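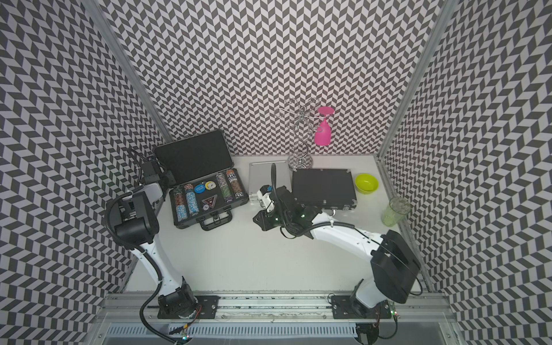
Photograph: Traian Lazăr / Dallport Review

The case for keeping the case

Household clubs and community rooms in Dallport have been asked to review the games equipment they hold. The guidance circulated in March recommends that poker chips be moved from their fitted cases into plain tubs, on the grounds that tubs stack better and cost less to replace. This publication takes the opposite view.

A chip case with a foam interior does a modest job well. Each stack has its own place, and a gap in the row is noticed when the lid comes down. In a tub, a set of 200 chips may lose a dozen over a season before anyone thinks to check. The same reasoning applies to cards. A pack of 54, jokers included, is of little use at 53, and packs stored beside the chips in a proper case tend to be returned to it.

Merike Navickas, writing on behalf of the Julmont games circle, has argued that members find cases heavy and slow to put away. The first point is fair. A full set of 400 is a burden for older members, and two smaller cases would serve them better. The second is less persuasive. Putting the chips back in order takes a few minutes and is part of the evening, as laying the table is part of a meal.

The guidance should be amended before it is adopted. Clubs that already own fitted cases should be encouraged to keep them, and to repair the hinges and catches when these begin to fail.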